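Small Cubes, Long Evenings: The Kalleck Robotics Club Prepares for the Prarier Cup
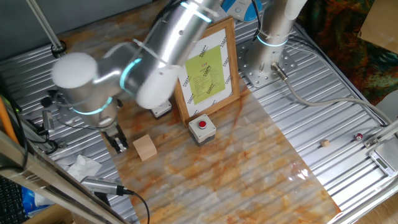
Members who have competed before say the hardest part is the gripper's approach to the cube, and that a program that runs well in January may need rewriting by summer.

The club, founded at the Kalleck technical school, now has 50 students, who work in pairs on shared arms. Each pair must pick up a light-wood cube and set it down on a mark chosen by the judges. Teams have 315 seconds and 2 attempts — the better one counts.

Plastar, a local manufacturer, covers the entry fees. The Lebrun Foundation gave 774 dollars toward cables and spare parts, and the school provides the room three evenings a week.

Students keep a written log of every program change, and the judges read it before the final round. The cup takes place in July 2026. Applications for the next club year are accepted at the school office.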